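Old workstation tower: how does the plastic panel inside come off?

3 min read

Jasmina Nedeljković

Hello everyone! I've inherited an old desktop workstation from the office (we're clearing out the Claklow building) and I'd love to give it a good cleaning and put in a second drive before my nephew gets it. The side cover came away easily enough, but now I'm stuck on the gray plastic panel inside. There's a blue latch along the top edge and I'm scared of snapping it, as I've already broken one plastic tab this year, on the vacuum cleaner of all things. 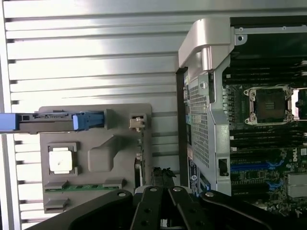 I've put 80 dollars aside for the drive and whatever else it needs, so I'd rather not spend it on a replacement panel. Does the blue part slide or lift? And is it safe to use canned air near the strip of green circuit board at the bottom?

Radomir Petek

Hi Jasmina, what a nice thing to do for your nephew! On a lot of these towers the blue or green parts are the ones you're meant to touch, so you're starting in the right place. Unplug it from the wall first, then hold the power button down for 20 seconds. Try sliding the latch gently by its grip, and if it won't budge, try lifting. It should never need real force. Look for any wires running to the panel before you pull it away, and take a picture of them on your phone, I always think I'll remember and I never do. Canned air is fine in short bursts with the can upright. Keep your fingers off the green strip.

Mirjana Zupan

mine slid. different make though

Krum Stojanovska

I'd look up the service manual before trying anything, the model number is usually on a sticker on the case. Mine was 145 pages and the part I needed was on page 11.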